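Student robotics club takes on the lunch table

GROLTTON — The robotics club at Groltton High School has spent most of its spring on a job that many families argue over every night: setting the table and clearing it again.

The club's 22 members are working with two robot arms mounted side by side at the front of a white tabletop. The project is called Meton, after the name the first group of students gave their control program. The goal is to have the arms handle everyday tableware and cloth, with a student guiding them at first and the program taking over later.

Meetings run on Wednesday from the end of classes until 5:30 p.m. in the old drafting room. Students work in teams of three or four, and each team gets the arms for a half hour at a time. While one team is on the arms, the others label recordings, write code or print replacement parts.

Cups were the first thing on the list this semester. The students settled on gripping a cup by its wall, with one finger inside and one outside, after trying several other ways of holding it.

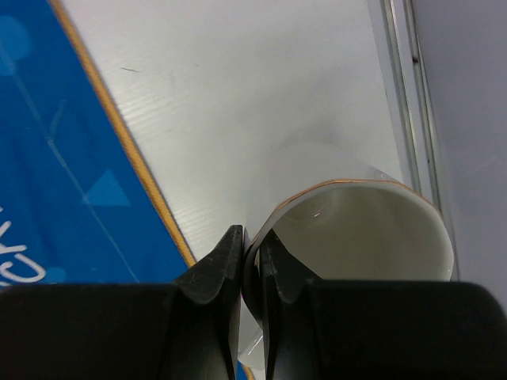
Every attempt is recorded and logged, including the bad ones. As of this week the club had 2402 attempts on file, most of them from the past two months. Teams are asked to note what was picked up, which arm was used and whether the item ended up in the right spot. The notes are kept in a shared spreadsheet that any member can edit, and the club has had to clean it up twice.

Cloth has been slower going. A cup keeps its shape when it is picked up, and a piece of fabric does not. Both arms have to work together, each one taking a corner, and they have to move at close to the same speed or the fabric pulls to one side. Club members wrote the two-arm routine over winter break and have revised it 7 times.

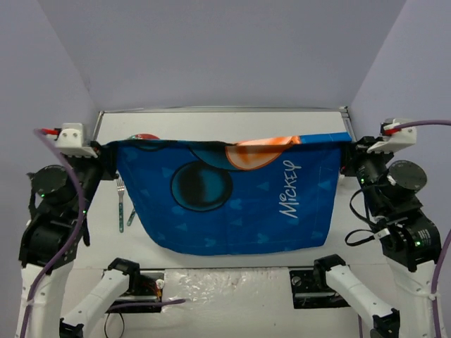

Both arms grip the upper corners of a blue "MICKEY" cloth over the club's work table.

The arms were bought with a grant from Barros, a machine shop on the east side of town, which also lets students use its equipment for small metal parts. The club paid for the rest itself. A car wash and a winter bake sale brought in $592, and the money went to cables, spare gripper fingers and a second computer.

Students said the most common problem is timing. A guided move can look smooth to the person at the controls and still come out jerky when the program plays it back. The club now keeps moves short and joins them together afterward, a change that added work for the team that writes the code.

The club will show the project in June at the Vandov Student Technology Fair, where entries are judged on a live demonstration and a written report. Groltton plans to enter two tasks, one with cups and one with cloth. Teams must finish each task within the time limit and may restart once.

The report is being written by the club's juniors and seniors. Younger members are in charge of the demonstration — they will be the ones running the arms next year, and the club wants them to have the practice.

Students who want to join can come to any meeting. No experience with robots or programming is needed, but new members must complete a short safety lesson before they use the arms.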